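Section 5: Bringing Your Old Marriage Register into Flostach

Welcome back, and well done on getting this far. By now your congregation's name is at the top of the screen and your members are in the list, so we can move on to the part most church offices put off until a rainy afternoon, the marriage register. Take your time with it. You can stop after any step and pick up again later, and Flostach will keep your place for you.

Before you begin

You'll want the register itself (the bound book, not a photocopy if you can help it), a good lamp, and the list of ministers you made in Section 3. If your church was once two churches, or shared a minister with the one down the road, have both books on the table before you type a single name. It's much easier to sort out which wedding belongs where while the pages are open in front of you.

Note: Flostach holds your church's own record of the wedding. It doesn't replace the license or certificate kept by your county or state, and it can't issue one.

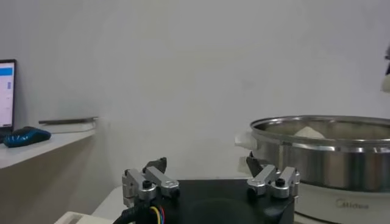 Starting the register

1. From the main screen, choose Registers, then Marriages, then New Book.

2. Type the title of the book just as it's written on the cover or the first page, even if the spelling is old-fashioned. Bradley Staniforth, who wrote most of this section, once tidied up a title and then spent a long morning looking for the book under its proper name.

3. Enter the first and last page numbers. The sample book that comes with the program, the Ukholm register, has 248 pages, and you're welcome to poke around in it as much as you like before starting your own.

4. Choose an Entry Style. Pick Clegg if your book has one wedding to a page with the vows or banns written out, and pick Skavudden if it's ruled in columns with several weddings to a page. If your book changes style halfway through (plenty do!), start with the style on page one and add a Style Break where the change comes.

5. Press Save Book. A gray bar will appear with the title on it.

Caution: Once a book has entries in it, changing the Entry Style will move some of what you typed into the Remarks box. Nothing is erased, but putting it back by hand is slow work.

Adding a wedding

1. Open the book and press Add Entry.

2. Type both names as they stood on the wedding day. If either person later took another name, leave the entry alone and use Later Name, just underneath. That way a grandchild looking for either name will find the same page.

3. Enter the date. If the ink has faded and you can only make out the month — say, October — fill in what you can read and tick Part of Date Unclear.

4. Choose the minister from the list. A visiting minister or priest can be typed in under Guest Clergy, along with his or her home church.

5. Under Kind of Service, choose Wedding, Blessing of a Civil Marriage, or Renewal of Vows. Please do look closely at the page here, as older clerks often wrote all three in the same book with only a small note in the margin to tell them apart.

6. Copy any margin notes into Remarks, word for word. The box takes 2000 characters, and we've yet to meet a margin that needed more.

7. Press Save Entry. 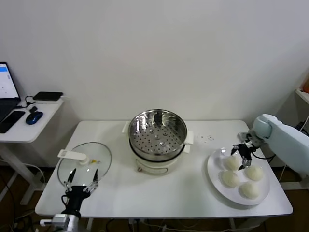

Electric steamer pot with the steamer basket on top and the glass lid to its left.

Blessings and private notes

A blessing has two dates, the day of the civil marriage and the day of the service in church, and Flostach has a box for each. If you only know the second, leave the first blank. Please don't put the same date in both boxes just to fill them, or the entry will be sorted in with the weddings.

Some notes in a register were never meant for a wide audience, such as a remark about an earlier marriage or a letter from the bishop's office. Tick Private beside any note like this, and it will show only to people you've given the Keeper role in Section 2.

Caution: Private notes are left out of printed copies, but they are included in a full backup. Keep your backup drive somewhere locked.

Checking your work

1. Choose Registers, then Review.

2. Read through the entries marked with a yellow dot. These have a blank box or a date out of order with its neighbors.

3. Compare each one with the page. If the book itself is out of order, press Accept as Written and the dot will go away.

4. When the list is empty, press Close Review.

If you come across error 67, two entries are sharing the same line on the same page. Open both side by side, correct the line number on whichever one is wrong, and run Review again.

Last updated Dec 7, 2025. Baptisms and confirmations are covered in Section 6.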